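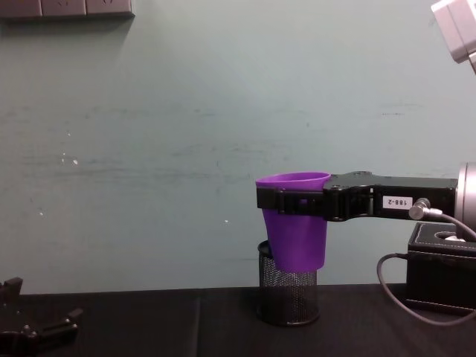

# The Last Two Centimetres

*How a small team at Tanley is rewriting the software that decides when to let go*

A plastic cup being lowered into a mesh pencil holder is a dull thing to watch. The arm comes in sideways, the base of the cup meets the opening, and the software has to decide what that contact means. It may be the rim of the holder. It may be the floor of it, or another cup already inside. The joint torques look much the same in all three cases, and the wrong reading leads to a cup on the table or a holder on its side.

Tanley's manipulation group has spent most of the year on this decision. The group writes control and planning software for pairs of light arms, and its current release, Batiden, is the first in which the final approach is handled by a separate module. Earlier versions planned the whole movement in one go, from grasp to release, and treated the last part as a shorter piece of the same path.

## Where the old planner failed

The old planner was accurate in free space. Its errors came from the inputs. A depth camera sees a mesh surface badly: some of the light comes back from the wires, some passes through, and the resulting cloud of points has holes in it and a ragged top edge. A smooth cup gives a cleaner outline but an uncertain rim height. Add the two together and the planner was given a target that moved by several millimetres between one reading and the next.

The team's first answer was to average more readings. This made the estimate steadier but no more correct, as the error from the mesh leans one way. The holder was consistently placed too low, and the arm consistently pushed too far.

The second answer was to stop relying on the estimate once the cup was close. Batiden uses vision to bring the cup to a point above the opening, then hands over to a controller that moves slowly and listens to the joints. The handover height is a setting. Most of the arguments in the project log are about its value.

## The contact module

The module is called Etar. It runs as its own process and takes three inputs: the planned path, the measured joint torques and the current gripper opening. Its output is a small correction to the path and one of four states, namely free, touching, seated or blocked. The gripper may open only in the seated state.

Etar runs at 100 cycles a second. The arm's own controller runs faster, and the team considered moving the module down into it. They chose to keep it outside – it is easier to log there, and a fault in it cannot stop the motor loop. The price is a delay of up to 11 milliseconds between a contact and the first correction, so the approach speed has to be kept low.

Stacking is the harder test.
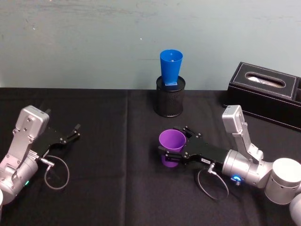 The planner needs the position of each object and also a record of what is inside what. With one cup already standing in the holder, the height of the target changes, and so does its stiffness: a cup that is free to lean will give way under a light push in a manner that resembles a near miss. Etar's first version reported this as blocked. The present one waits for the torque to settle before it picks a state.

The second arm complicates the planning even when it is doing nothing. Each arm is modelled as a chain of simple solid shapes, with a margin around it, and an idle arm is treated as an obstacle that might move. Cables are the weak point. They hang in loops whose shape depends on the last few movements, and Batiden makes no attempt to predict them. It wraps each wrist in a wider margin and accepts that some reachable positions will be refused.

## Testing and tooling

Every change to Etar is replayed against a library of 159 recorded approaches before it goes near an arm. A replay cannot show what a new correction would have done, but it shows whether the module would have named the contact correctly. The tool behind this, Hughes, lines up camera frames, torques and state changes on one time axis and marks each point where two versions disagree.

Engineers in the group describe Hughes as the part of the project they would keep if they had to start again. Before it existed, a failed placement meant reading three log files with three different clocks.

Two problems remain open. The torque thresholds are tuned for thin plastic and have to be set again by hand for anything heavier. The module also has no memory between attempts, so a blocked approach is retried with the same settings until the planner gives up. A version that shifts its target after each blocked attempt is due for trial in January.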